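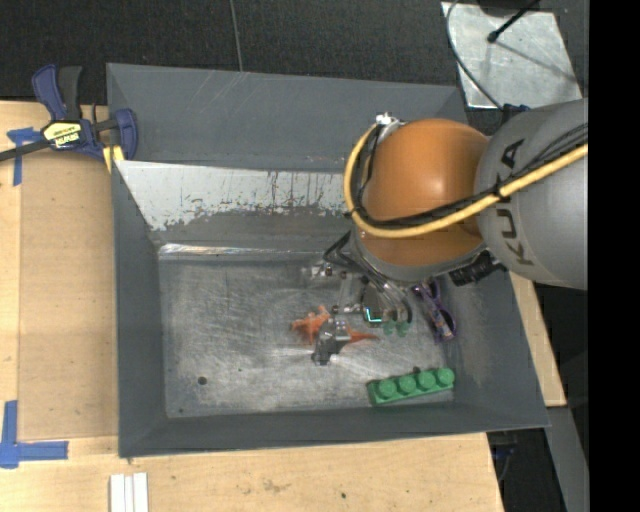

5.3 Protective stops and the wandering bin

The system halted itself 124 times during the December runs. We had planned to give this a sentence in the appendix. Then we read the logs properly, and it became a section.

Of those stops, 75 came from contact between the gripper and the bin. Another 41 were raised when the controller saw a joint torque it could not explain, which we traced to the cable bundle along the wrist. The remaining eight have no agreed cause. Each author has a theory and we have left them all out.

Wall contact was the more embarrassing problem. Skirkudis, our grasp planner, treats the bin as a fixed set of planes measured once at calibration. The bin did not share this view. Every firm push against a sloping wall moved it a little, and over a long shift the real bin and the modelled bin drifted as much as 5 mm apart. The clamp on the rim (upper left in Figure 6) held its own corner faithfully, and the rest of the bin turned about it. Blue tape on the bench let us judge drift by eye. Judging it by eye requires looking, and for most of December we were looking at the success rate.

The planner made matters worse in a way that took Lim two evenings to find. After a failed grasp it backs off and tries again from a steeper angle, always in the bin frame. If the first attempt failed because the bin frame was wrong, the second was wrong too, with more confidence and more downward force. Three tries in a row could shift the bin enough to spoil the next object as well. We had built a machine for moving bins, and we were scoring it on toys.

Objects close to a side wall suffered most. The purple item near the right wall in Figure 6 is in the sort of position we mean: long, slanted, loop-like parts, little clearance. For targets like this the fingers must come down beside the slope, and there is no slack for a stale model. The scuffed metal floor did not help. Its reflections left holes in our depth data, which the planner filled in cheerfully with flat floor.

The torque stops had a simpler origin. The yellow cable and the black bundle tied to it follow the wrist around the orange joint cover, and past a certain rotation the whole lot pulls tight. The collision model contains no cables. Peixoto had asked for them at the design stage and has been gracious about it since.

We made three changes. The planner now re-estimates the rim of the bin before every pick and refuses to move if the answer disagrees with calibration. Retries after a wall contact are no longer allowed without that check. Wrist rotation is limited in software to the range where the cables hang with some slack, at the price of a few grasps we used to be rather proud of.

No one was hurt, and the stops worked as designed each time. We are less comfortable with how we treated them. The bench procedure let the operator clear a stop with one key and carry on, and the logs show that key being pressed within seconds, often by the first author. A reset now asks for a typed cause. "Unknown" is accepted, but it goes into the weekly summary under the operator's name.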